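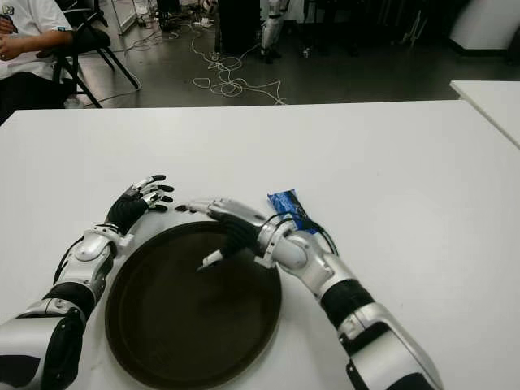 플렌덤 문화재단 자료운영협의회 11월 정례회의 회의록

장소: 재단 본관 2층 회의실
개회: 오후 2시
의장: 나이갓 부그티(Nighat Bugti) 자료운영실장
참석: 플로렌스 맥도널드(Florence MacDonald) 번역자료 담당관, 열람과장, 보존과장, 전산과장, 시설과장, 총무과 서기
불참: 대외협력과장(출장, 서면 의견 제출)

1. 개회 및 전차 회의록 확인

의장이 성원을 확인하고 개회를 선언하였다. 전차 회의록은 사전에 배포된 안에서 한 곳을 수정하여 승인하였다. 수정된 부분은 제4항의 “열람실 이전”을 “열람실 서가 재배치”로 바로잡은 것으로, 보존과장이 요청하고 이의 없이 받아들여졌다.

의장은 안건 순서를 조정하여 쿠레시 문고 정리 현황을 먼저 다루고, 이테로 번역총서 관련 안건을 그다음에 다루기로 하였다. 대외협력과장의 서면 의견은 해당 안건에서 서기가 대독하기로 하였다.

2. 쿠레시(Qureshi) 문고 정리 현황 보고

보존과장이 쿠레시 문고의 정리 현황을 보고하였다. 기증 목록에 기재된 자료는 총 3,882책이며, 단행본과 정기간행물 합본, 필사 노트가 섞여 있다. 단행본의 실물 대조는 끝났고 정기간행물 합본의 대조가 진행 중이다. 필사 노트는 별도 번호 체계를 부여하기로 한 지난 회의의 결정에 따라 일반 목록에서 분리하였다.

대조 과정에서 목록에는 있으나 실물을 찾지 못한 자료가 14책으로 집계되었다. 보존과장은 이 가운데 상당수가 합본 과정에서 다른 권과 함께 제본되었을 가능성이 있다고 설명하고, 합본 내용 확인이 끝날 때까지 결락으로 확정하지 않을 것을 제안하였다. 열람과장은 이용자용 검색 화면에 해당 자료가 그대로 노출되면 열람 신청이 들어올 수 있으므로 임시로 “확인 중” 상태를 부여하자는 의견을 냈다. 전산과장은 현재 시스템에서 상태값을 추가하는 데 별도 비용이 들지 않는다고 답변하였다.

맥도널드 담당관은 기증자 가족이 보관하던 옛 카드목록의 사본을 재단이 받은 바 있는지 질의하였다. 보존과장은 사본 일부를 받았으나 저자명 로마자 표기가 현행 규칙과 달라 직접 대조에 쓰기 어렵다고 답하였다. 맥도널드 담당관은 우르두어 저자명에 한하여 표기 대조표를 작성해 보존과에 전달하겠다고 하였다.

결정 사항: 실물 미확인 자료는 “확인 중”으로 표시하고 결락 처리는 차기 회의에서 다시 논의한다. 표기 대조표는 맥도널드 담당관이 작성한다.
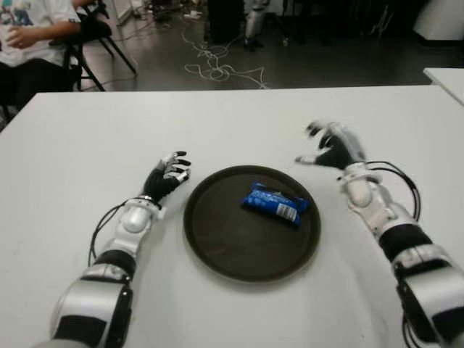

3. 필사 노트의 열람 조건

보존과장은 필사 노트의 지질이 고르지 않고 일부 노트의 철심 주변에 부식이 진행되었다고 보고하였다. 원본 열람은 사전 신청자에 한하여 허용하되 복제본 제작을 우선 추진하자는 것이 보존과의 입장이다.

열람과장은 원본 열람을 지나치게 제한할 경우 연구자의 불만이 예상된다고 하였다. 특히 여백의 메모는 잉크 색과 필압에 따라 작성 시기를 구분하는 연구가 있어 복제본만으로는 대체하기 어렵다는 점을 들었다. 의장은 두 과의 의견이 근본적으로 상충하지 않는다고 보고, 상태가 양호한 노트와 그렇지 않은 노트를 나누어 조건을 달리 정할 수 있는지 물었다. 보존과장은 등급 구분이 가능하다고 답하였다.

서기가 대외협력과장의 서면 의견을 대독하였다. 요지는 기증 약정서에 “학술 목적의 열람을 합리적 범위에서 보장한다”는 문구가 있으므로, 열람 조건을 확정하기 전에 기증자 측에 문안을 회람하는 것이 바람직하다는 것이다. 참석자들은 이에 동의하였다. 회람 기간의 길이에 대해서는 의견이 나뉘었으나 20일로 정하였다.

결정 사항: 보존과는 노트별 상태 등급표를 작성하고, 열람과는 등급별 열람 조건 초안을 마련한다. 초안은 기증자 측에 20일간 회람한다.

4. 이테로(Itero) 번역총서 후속 권 선정

맥도널드 담당관이 이테로 번역총서의 후속 권 후보를 설명하였다. 외부 추천과 내부 추천을 합하여 후보작은 11종이며, 장르별로는 산문이 가장 많고 희곡이 가장 적다. 담당관은 기존 간행분이 근대 산문에 치우쳐 있다는 서평의 지적을 언급하고, 후속 권에서는 시와 희곡의 비중을 높일 것을 건의하였다.

열람과장은 대출 기록으로 볼 때 시집의 이용이 산문에 미치지 못하지만 수업용 단체 대출에서는 시집의 비중이 오히려 높다고 보충하였다. 의장은 대출 실적을 선정의 참고 자료로 삼되 단독 기준으로 삼지 않는다는 기존 원칙을 재확인하였다.

번역자 섭외와 관련하여 맥도널드 담당관은 중역을 허용할 것인지의 문제를 제기하였다. 후보작 가운데 일부는 원어에서 직접 옮길 수 있는 번역자가 매우 적어, 직역 원칙을 고수하면 간행 시기를 확정하기 어렵다. 보존과장은 총서의 취지에 비추어 직역 원칙을 유지하는 편이 옳다고 하였고, 열람과장은 중역본이라도 원어 감수자를 두면 허용할 수 있다는 의견을 밝혔다. 논의 끝에 직역을 원칙으로 하고 예외는 개별 심의를 거치는 것으로 의견이 모였다. 예외를 인정할 때에는 판권면에 저본과 감수자를 명기하여야 한다.

저작권 문제도 논의되었다. 후보작 중 두 종은 권리자가 확인되지 않은 상태이다. 맥도널드 담당관은 원출판사의 후신을 통하여 조회를 진행하고 있으나 회신이 없다고 하였다. 의장은 권리관계가 확인되지 않은 작품에 대하여는 번역 계약을 체결하지 않도록 당부하였다.
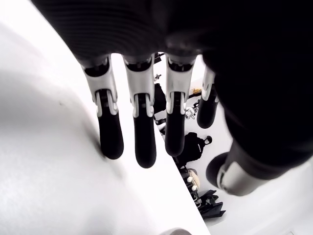

번역 원고의 교열 기준은 현행 지침을 따르되 인명과 지명의 음역에 관한 부칙을 보완하기로 하였다. 현행 부칙은 장모음과 권설음의 처리가 권마다 다르게 적용될 여지가 있어, 같은 인물이 두 가지 표기로 실린 사례가 이미 발생하였다. 맥도널드 담당관은 제2항에서 언급한 표기 대조표를 확장하여 총서 부칙의 별표로 삼을 것을 제안하였고, 보존과장이 재청하였다.

결정 사항: 후속 권은 시와 희곡을 각각 한 종 이상 포함하여 선정한다. 직역을 원칙으로 하고 중역은 개별 심의한다. 음역 부칙 개정안은 차기 회의에 상정한다.

5. 목록 시스템 유지보수 계약

전산과장이 졸로우(Zollow)와 체결한 목록 시스템 유지보수 계약의 갱신 건을 보고하였다. 졸로우 측은 기존 조건을 유지하되 장애 접수 창구를 전화에서 전자 접수로 일원화하겠다고 제안해 왔다. 전산과장은 야간 장애의 경우 전화 창구가 없어지면 접수 확인이 늦어질 수 있다고 우려를 표하였다.

열람과장은 지난 학기 중 검색 서버가 멈추었을 때 전화 접수가 실제로 유용하였다고 하면서, 최소한 개관 시간 동안의 전화 창구는 유지되어야 한다고 하였다. 총무과 서기는 계약 갱신 통지 기한이 이달 말까지임을 환기하였다. 기한 내에 통지가 없으면 계약서의 자동 갱신 조항에 따라 종전 조건으로 연장된다.

의장은 종전 조건에 전화 창구가 포함되어 있는지 확인을 요구하였다. 전산과장이 계약서 부속 문서를 확인한 결과 전화 창구에 관한 명시적 조항은 없고 운영상 관행으로 제공되어 온 것임이 드러났다. 이에 자동 갱신에 의존하지 않고 해당 조항을 명문화하여 갱신하기로 하였다.

데이터 반출 형식에 관한 논의도 있었다. 쿠레시 문고의 서지 데이터는 향후 다른 기관과 교환할 가능성이 있으므로 표준 교환 형식으로 내보낼 수 있어야 한다. 전산과장은 현행 시스템이 이를 지원하나 필사 노트의 별도 번호 체계가 반출 시 누락되는 문제가 있다고 하였다.

결정 사항: 전산과는 개관 시간 중 전화 접수 조항과 별도 번호의 반출 오류 수정을 갱신 계약에 포함하도록 졸로우와 협의한다.
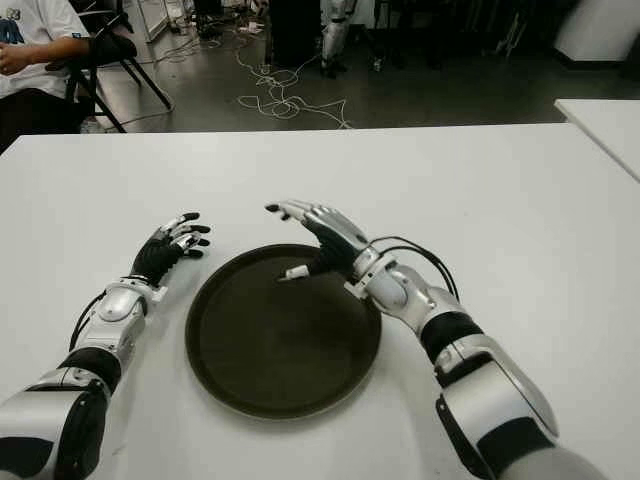 6. 열람실 서가 재배치

시설과장이 서가 재배치 도면의 수정안을 설명하였다. 수정안은 창가 쪽 서가를 안쪽으로 옮기고 그 자리에 개인 열람석을 두는 것이다. 보존과장은 직사광선에 노출되던 자료가 안쪽으로 이동하므로 보존 측면에서 찬성한다고 하였다. 열람과장은 이동식 사다리가 지나갈 통로의 폭이 도면에 표시되어 있지 않다고 지적하였고, 시설과장은 이를 보완하여 다시 제출하기로 하였다.

공사 시기는 겨울 휴관 기간으로 한다. 다만 정기간행물 합본의 대조가 그때까지 끝나지 않을 경우 해당 서가는 재배치 대상에서 제외한다. 소음이 발생하는 작업은 오전에 실시하고, 작업 일정은 휴관 안내문에 함께 게시한다.

결정 사항: 도면 보완을 조건으로 수정안을 승인한다.

7. 기타 사항

가. 열람과장은 반납함의 잠금장치가 뻑뻑하여 이용자 문의가 이어지고 있다고 보고하였다. 시설과에서 점검한다.

나. 맥도널드 담당관은 총서 간행 기념 낭독회의 일정을 내년 봄으로 미룰 것을 요청하였다. 낭독자로 섭외 중인 번역자의 체류 일정이 확정되지 않은 데 따른 것이다. 의장이 이를 승인하였다.

다. 총무과 서기는 회의 자료의 제출 기한이 지켜지지 않은 사례가 있었음을 알리고, 각 과의 협조를 요청하였다.

8. 폐회

의장은 더 이상의 안건이 없음을 확인하고 오후 4시 10분에 폐회를 선언하였다. 차기 회의의 일시는 기증자 측 회람이 종료된 뒤 총무과에서 별도로 통지한다.

작성: 총무과 서기
확인: 의장 나이갓 부그티

붙임 1. 쿠레시 문고 실물 미확인 자료 목록
붙임 2. 이테로 번역총서 후속 권 후보작 일람
붙임 3. 열람실 서가 재배치 도면(수정안)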